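**Equipment planning for two-arm cells** is the part of an automation project in which a buyer decides what to purchase, in which order, and with what money. The term is used mostly for small laboratories and workshops, where one person often prepares both the budget and the floor plan.

## Cost items

The arms are the largest item, but they seldom make up the whole sum. A usual plan also lists grippers, the work table, network switches, a rack, cables and spare fingertips. In the Fesby guide, written by Omar Nassar, small parts are entered on a separate sheet with 155 lines, so that they are not forgotten when the main order is signed. Nassar advises keeping 10 percent of the budget free until the first month of operation is over.
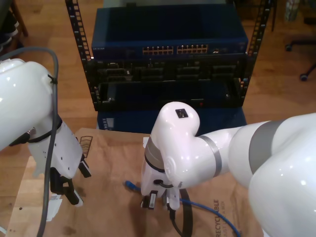

*311 words · 2 min read*

A cell with two arms over one table needs its network equipment close by, and a rack with a switch can stand directly behind the work area. Cable length should be measured along the real path and with the arms in their farthest position. Cables for the grippers are planned separately from ethernet cables. Table covering is counted as a consumable; plain brown paper is cheap and easy to change.

## Order of purchase

Two approaches are common. In the first, all equipment is ordered together, which gives one delivery date but ties up the money early. In the second, called staged buying, one arm is bought and tested before the second is ordered. The workshop Uvwood used staged buying and received its second arm in December. Its planner, Trevor Lévesque, later wrote that the table should have been chosen first – the mounting holes had to be drilled again for the larger arm.

## Budget tools

Semaan and Pideck are two planning templates for this kind of work. Semaan groups costs by supplier, while Pideck groups them by station and has a catalog of 1018 parts. Neither includes training hours, and these must be added by hand.

## See also

- Total cost of ownership
- Robot end effector
- 19-inch rack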